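Workplace Interiors, Unit 4: Floors, cables and small surfaces
Handout for the February block. Tutor: Gaspard Rolland

Read this before the practical. Bring the Skener survey sheet and a pencil.

4.1 Cables across a walking route

The commonest fault in a converted room is too few wall sockets. People buy a power strip, then a second one, and the leads end up where people walk. When you survey a room, start with the floor and leave the furniture until later. Mark every strip on the plan, then draw each lead from the plug to whatever it serves.
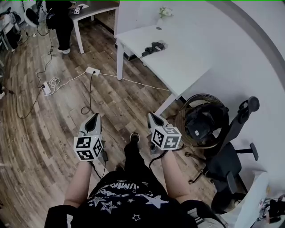
Fig. 4.1 Power strips and leads on a wood-look plank floor.

In Fig. 4.1 one strip lies in the middle of the floor, with a black cord plugged into it and a white cord running right towards the white desk. On your sheet this counts as an open crossing. Write down the colour of the lead as well as its direction. A spare length left in a coil is recorded separately, under "slack".

Possible remedies, cheapest first:
Move the strip to the wall side of the desk.
Fix the lead along the skirting.
Use a low cable cover (the Stuvex sheet in your pack gives the widths).
Ask for a new socket.

4.2 Side tables and ledges

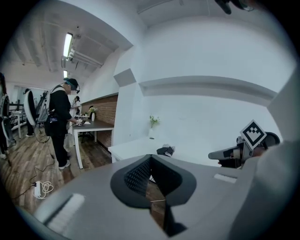 Small surfaces fill up quickly and are often left out of a survey. Vichien Nakpan's notes on the Khamphan building list every shelf, sill and side table by what was found on it, and we use the same method. A low white table against a white wall, with a small vase of green leaves and something dark and folded near the front edge, goes down as two entries: one decorative, one loose. Recessed ledges get their own line even when there is a table underneath. Do not move anything while you are recording.

4.3 For the practical

Work in pairs. Room plans are in the shared folder, numbered 1,409 and 2,271. Choose one. Draw the leads in pencil first and ink them in once your partner has checked them. Hand in the plan and the survey sheet together, with both names on each.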